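3.2 Handing over and receiving

Most of what we know about how people pass things to each other comes from table work: two people seated, a tray between them, the object always at elbow height. The Bulledbridge sessions were set up to look at the same act done standing, with ordinary household items, and with the receiver's feet in a known place. This section deals with the receiver's side only. The giver's side is covered in Section 4.

The items were a plastic bottle, a folded towel, a paperback book and a mug. Each receiver stood on a marker laid flat on the floor and was asked to take whatever was offered, in whatever way felt natural, and then to give it back. No one was told which hand to use. Receivers wore their own clothes and shoes. Early on we had thought of asking everyone to take their shoes off, as was done in the Roussel pilot, but people stood stiffly in socks on the hard floor and the idea was dropped.

In all, 1,276 passes were kept for coding. Passes were left out when the receiver was talking to someone else in the room, when the item was dropped before contact, or when either foot had left the marker before the offer began. Coding was done by Apolline Gaillard and Dorian Bodin, working separately from the same sheet, with differences settled by discussion. The sheet has 14 entries per pass. The ones used in this section are the height of the hand at first movement, the direction of the palm, the spread of the fingers, and whether the feet moved.

The bottle turned out to be the most useful item for our purposes. A towel can be taken almost anywhere along its length, and a mug has a handle that more or less settles the matter. A bottle has a body, a neck and a top, and the receiver has to pick one of them. When it is offered upright, the usual choice is the body, just above or just below the giver's grip. When it is offered at a slant with the top toward the receiver, the neck becomes the nearer part and the hand tends to come in from above. Figure 3 gives an offer of the second kind. 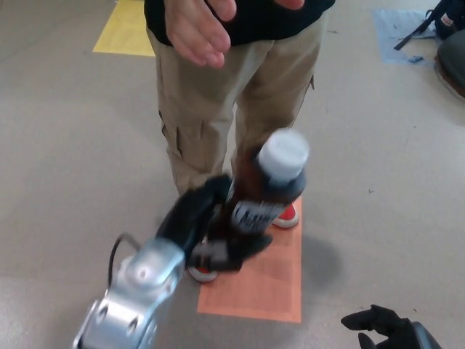 Figure 3. A bottle offered at a slant, top toward the receiver. The receiver's hand is raised in front of the shirt, palm turned partly downward, fingers slightly curled and spread. Both shoes are on the marker.

Marcelle Moulin, commenting on an earlier draft, objected that the partly lowered palm may have little to do with the bottle. People lift a hand that way when they are offered almost anything from below chest height, she wrote, and the shape of the fingers only settles in the last few inches, so a hand coded early will look like a bottle hand to anyone who already knows a bottle is coming. She asked whether the coders could have judged the hand without seeing the item.

They could not, and we accept the point in part. To get some idea of how much it matters, Gaillard went back to 73 of the bottle passes and coded the hand again with the lower part of the view covered. Palm direction was coded the same way in nearly all of them. Finger spread was much less steady, and we have therefore left finger spread out of the comparison between items in Table 2. It is still reported for the bottle alone, where the two coders were looking for the same thing and usually found it.

The feet were a simpler matter. Receivers mostly kept both shoes on the marker until their fingers touched the item, even when the offer was a little short and a half step would have made the reach easier. They bent at the knees or leaned from the waist. Several said afterward that they had taken the marker as a rule, though the instructions only said where to start. This is a fault in the wording. The sheet given to receivers read "stand on the orange marker," and it should have read "start on the orange marker." The June sessions at Wekum used the corrected wording, and stepping forward was common there. Reach lengths from the two sites should not be pooled.

Clothing had a small effect that we had not planned for. Loose trousers made it hard to judge a bend of the knee from the front, and the coders marked knee bend as unclear in some 4 percent of passes. Long sleeves that came down over the wrist caused similar trouble for the wrist angle. We did not ask receivers to change, and would not do so in a repeat, but a second view from the side would help.

Returning the item was quicker to code and less varied. Receivers held the bottle by whatever part they had taken and offered it back without changing grip, which often left the giver with only the base to take hold of. The mug was the exception. It was usually turned so that the handle faced away from the receiver, a habit also noted in the Iltus kitchen study, where the mugs had been filled. Ours were empty throughout, and the turn was made anyway.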